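Why do leaves have lines?

Hi, it's Aicha Filali again! Last time I told you how roots drink, and lots of you wanted to know where all that water goes next. So today we're climbing up the stem and into the leaves.

Pick a leaf off the ground and run your finger over the back. Feel those little ridges? They're called veins, and they work a bit like the pipes in your house. One set of tubes (grown-ups call it xylem, say ZY-lem) carries water up from the roots. Another set, called phloem (FLO-em), carries sugary food out of the leaf to the rest of the plant. Leaves make that food themselves, using sunlight, water and air. I wish I could make lunch that way!

Now look at how the veins split. A big one branches into smaller ones, and those branch again, until there's a tiny pipe close to every bit of the leaf. 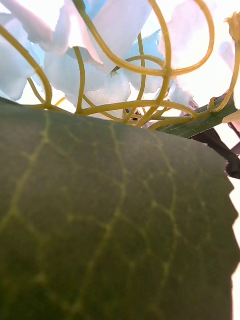
A cloth leaf with pale veins and a zigzag edge.

Lots of leaves have veins that join up in a net. If a bug chews a hole in one, water can often take another path around it. Clever, right? Grass is different. Its veins run side by side in long, straight lines, like lanes in a swimming pool.

Want to see the pipes at work? Ask a grown-up to trim the end off a celery stalk that still has its leaves. Stand it in a glass of water with plenty of red or blue food coloring and leave it overnight. I did mine in February on the kitchen windowsill, and I kept getting out of bed to check on it!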